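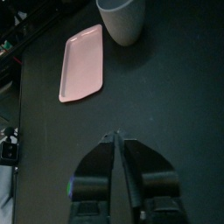 2 min read

Home | Bench Rules | FAQ | Contact

Bench Rules FAQ

I look after the rulebook for the two-arm tables at Zuvasberg, and these are the questions I get most.

Do I have to log every run?
Yep, even the bad ones! We're at 1,424 logged runs on the Kukau tasks, and I've been glad of the ugly ones more than once.

How slow is slow enough?
For a new task, 5 runs at the lowest speed before you turn anything up. Close the fingers before you park an arm, too.
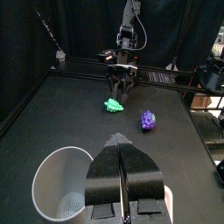
What can go on the table?
Light stuff that won't shatter — cups, trays, toy fruit. Leave clear space between items, and keep both arms up high while you're setting things out.
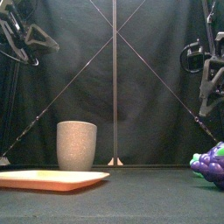
I also like a quick look at where the cables loop near each wrist (please don't skip this one, I've nagged enough people already).

Can I reach in while an arm is live?
No. Pause first, say it out loud, then reach.
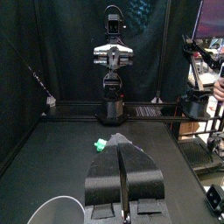 Gray cloth on the table, arm at the back.

Recent
Brillarance gripper pads: when to swap
Maihi checklist, June update
Labeling your spare cables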